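Emergency Home Repair Grants — your questions

Carnbridge and Drurklow Housing Help

Last updated June. We get the same questions on the phone most mornings so have a read first, it may save you the wait.

Who can apply?

Anyone living in Carnbridge or Drurklow whose home has been damaged by water, fire or storm. Owners and tenants both. If you rent, you can claim for belongings and for somewhere to stay, but the repairs to the building are down to your landlord. We can write to them for you.

How much is the grant?

Up to 2,155 pounds per household. One grant per event. If the pipes go again next winter that counts as a new event and you can come back.

Do I have to pay it back?

No. Only exception is if your insurer later pays out for the exact same thing. Then we ask for that part back, in small amounts if need be.

I have insurance. Can I still apply?

Yes. Plenty of people are covered but waiting on the assessor. Send us the claim number if you've got one. If you haven't, apply anyway and send it later.
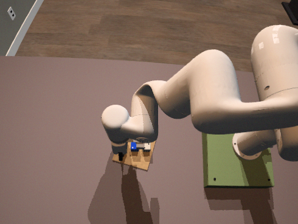 Robot arm over a tabletop, plank floor behind. Computer render.

What do you need from me?

Something with your name and address on it. Photos of the damage, phone ones are fine. A list of what's ruined, with a rough price next to each thing. Receipts if you have them — most people don't after a flood, and we won't turn you down for it.

Tenants, also the first page of your tenancy agreement. If that got soaked, a bank statement showing rent going out will do.

How long does it take?

Complete forms usually get an answer in 3 working days. Forms with bits missing take longer as we have to ring you, and then you have to find the thing, and so on. After storms it gets slow. Last winter we had 735 applications in and people waited weeks, sorry about that.

Can I start clearing up before someone visits?

Yes, please do. Take photos first. Don't sit in a wet house waiting for us. Keep one piece of the damaged carpet or flooring if you can, a bit the size of a dinner plate is plenty.

Do not turn the electrics back on untill a qualified electrician has checked them.
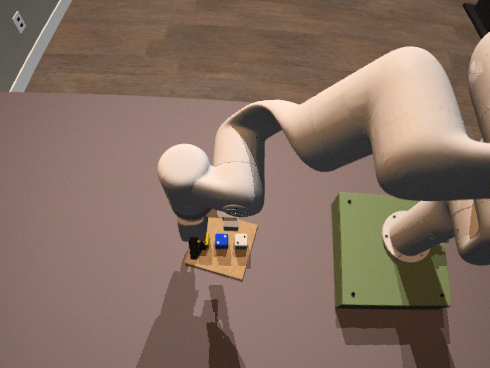 Arm reaching down towards a small wooden board. Computer render.

Can I choose my own builder?

Yes. One written quote for jobs under the grant limit. Has to be on headed paper or in an email, not a text. We don't recommend firms. De Haan and Sinen both lend out dryers and dehumidifiers from their Carnbridge yards, and you can put the hire cost on your form.

My landlord says the repairs will take months. What now?

Ring us. Ask for Carleen Waaka, she deals with rented homes. Have the date you first reported the damage ready, and any emails or messages. Keep paying your rent for now if you can, even if you're cross. Stopping can put you in a weaker spot. Carleen can talk through asking for a reduction.

Can you help with beds and school things?

Yes, this comes out of a seperate pot. 25 pounds per child for uniform and bags, paid the same day where we can. Beds and cookers come from the furniture store in Drurklow. You'll need a van or a friend with one. No delivery at the moment.

Laptops — sometimes. Ask the school first, they often have spares to lend.
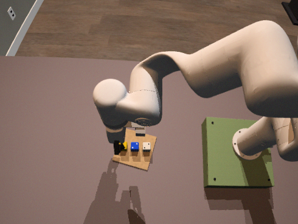
Yellow, blue and white cubes on the board. Computer render.

What if I'm turned down?

You'll get a letter saying why. You can ask for a second look and somebody different will do it. Mostly it's a missing document so check that before anything else.

Can someone apply for me?

Yes, with your say-so. There's a box on page two, sign it and put their name. If you can't sign, ring us.

Where do I get a form?

Front desk in Carnbridge, open from 9.30am, or the library in Drurklow. We can post one. Online form is being fixed, please don't use the old link, those aren't reaching us.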